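Cetwood 596 Slide-On Camper – Used, One Owner 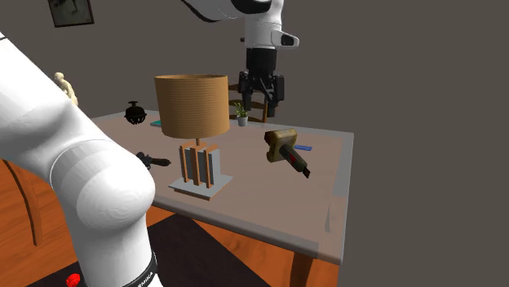 White arm over a tabletop, computer rendering.

We sell plenty of slide-on campers and we're wary of most of the things said about them, including some of the things in the maker's own brochure. So take this page as our notes on the Cetwood 596 after having it in the yard since March. If it suits you, good. If it doesn't, we'd sooner you found out before the drive over.

The 596 is built to sit in the tray of a full-size ute with the tailgate off. Cetwood calls it a four-berth. It sleeps two adults properly in the bed over the cab, and the dinette folds down into a second bed that would do for kids up to about school age. Two more grown-ups would need to be very good friends, and short.

The kitchen runs down the driver's side: two-burner gas cooktop, small sink, a 12-volt fridge with a freezer compartment that will take a bag of ice and not much else. There's no oven. The brochure talks about "full meal preparation", and you can judge that for yourself against a bench the width of a chopping board. The cooktop lid does give you a bit more room once everything has cooled down.

The bathroom is a wet cubicle with a cassette toilet. Hot water comes from a gas heater by Hemar, a brand we've no complaint with. The taps are Tredamano, which we hadn't come across before, and the shower one was dripping when the camper arrived. We fitted a new washer. It hasn't dripped since, though we'd carry a spare.

Weight is where you should slow down. The maker quotes a dry figure, and dry means no water, no gas, no battery, no awning and nobody's fishing gear. We put this one on the public weighbridge as it stands now, tanks empty and awning fitted, and the ticket is in the folder. Bring your ute's compliance plate details with you and Reijo Honkanen in our workshop will go through the sums. Plenty of dual cabs won't carry it legally, whatever the bloke on the forum told you. Reijo has sent buyers home over this and he'll do it again.

Off-grid claims deserve the same treatment. The solar panel and single battery will run the lights, pump and fridge in decent sun. They won't run a coffee machine, and there's no inverter fitted. The previous owner stayed mostly in powered sites and told us so.

Condition
Roof resealed in our workshop. Damp meter readings taken at every corner and written up, with one higher reading under the front window that we've opened, dried and rechecked – ask to see the sheet. Upholstery is original and faded on the window side. Flyscreen on the door has a small patch. The awning is a Popescu wind-out, stiff for the first turn and fine after that. Corner jacks all work, manual, with the handle supplied.

Not included
Ute, tie-downs, gas bottle, bedding. Tie-downs matter more than people think and we can quote for a set matched to your tray. Please don't turn up with ratchet straps.

Price and holding
$9,000 as it stands, gas certificate included. A $1,000 deposit holds it while you sort out finance or a weighbridge visit, refundable if the weights don't work for your vehicle. We don't do "drive away today" pricing, and the figure won't go up because you looked keen.

Inspections
By appointment, any weekday except Wednesday, when the yard is closed for deliveries. Allow an hour, longer if you want it loaded on your own vehicle to see how it sits. Ask for Raili Laaksonen in sales and quote stock number 3012. She can email the weighbridge ticket, the damp sheet and the service invoices beforehand – read them first, then decide if it's worth the fuel.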